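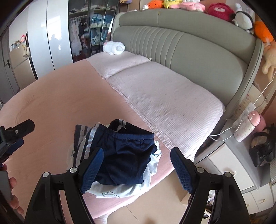 Navy shorts and a light gray garment on the bed in the child's bedroom.

Members of the Otance home study circle visited the Flodeck model apartment on 1/13/26. Shoshana Nakamura led the tour, which drew 30 guests and gave most of its time to the bedroom. Visitors noted the channel-stitched headboard, the row of stuffed toys above it and the tall white wardrobe. Discussion centered on sorting clothes on the bed before putting them away.

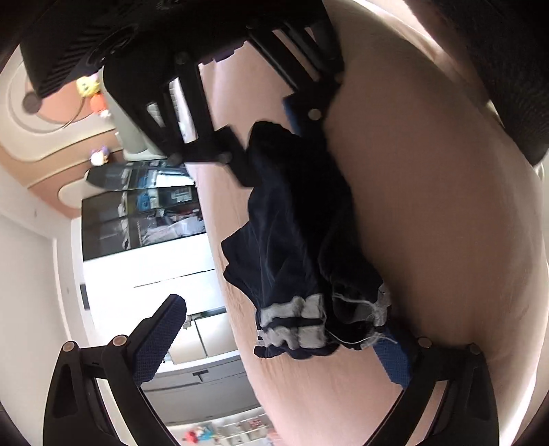
Dark navy garment with striped cuff and white drawstring.

Guests asked whether glass-fronted cabinets suit a child's room. Ms. Nakamura replied that they do, provided the lower shelves are kept for daily use. The next visit, to the Gumus showroom, is planned for June.

153 shares | 2 comments

Bashir: Is the June visit open to nonmembers?
Mel T.: We have the same pink sheets. They wash well.

Recent items
Gumus showroom: how to register
Notes from the fall kitchen tour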